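Robots still slow on the laundry, trial finds
Apr 24, 2018
Reading time: 3 minutes

Machines that can be left to do the washing are still some years away, according to the people behind a trial that has spent months on one small part of the job: the socks.

Zanbridge, which develops software for robot arms, has been testing whether a pair of them can manage a clothes rack and a basket without help. The company published its first results this week. They cover 1,963 attempts at handling a single sock, of which 1,460 were completed with no person stepping in.

Dirk Brinkmann, who leads the work, said the figures were better than he had expected when the trial began in August, but he would not call them good.

"If you had a person working for you who dropped one sock in four, you would have a word with them," he said. "We are pleased with the progress. We are not selling anything."

Socks were chosen because they are small, cheap and awkward. A sock has no fixed shape and can fold over on itself or hide under another one. The arms must find an edge, close on it without picking up a second sock, and work a clip without knocking the rack.

Speed is the other problem. Zanbridge gives the average time for one sock as 219 seconds, counting pauses while the software decides what to do next. Mr Brinkmann said the pauses made up more than half of that, and that the team hoped to shorten them before trying anything larger. Tea towels are next on the list. Shirts are not on it.

The two arms share the work, and keeping them out of each other's way has taken longer than teaching either one to grip. In early runs both would stop and wait for the other to move. A new version of the software, version 2, lets one arm carry on at the basket while the other is busy at the rack.
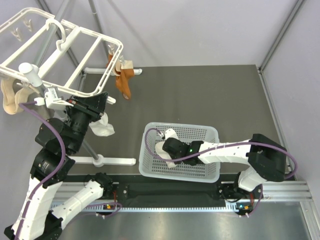 One arm at the drying rack and the other over the basket during the sock trial.

Commercial laundries have been following the work. Jarmila Doležal, operations manager at Grestaletti, which washes linen for hotels and care homes, said her staff already relied on machines for ironing and folding flat sheets. Sorting and hanging small items was still done by hand.

"It is the job we find hardest to fill," she said. "I would take a slow machine if it worked through the night. I would not take one that needed somebody standing next to it."

She said Grestaletti had looked at a sorting system last year and decided against it on cost. The firm has no plans to buy one at present.

Gisela Böttcher, who advises small firms on new equipment, said shops and laundries should be careful about promises made on the strength of short films. She suggested asking any supplier how often the machine had to be put right by hand, and whether it had been tried on the buyer's own goods.

Zanbridge said it would repeat the trial with a different basket and with socks the software had not met before. Results are expected later in the year.

Contact the newsroom | Copyright 2018, all rights reserved | Back to top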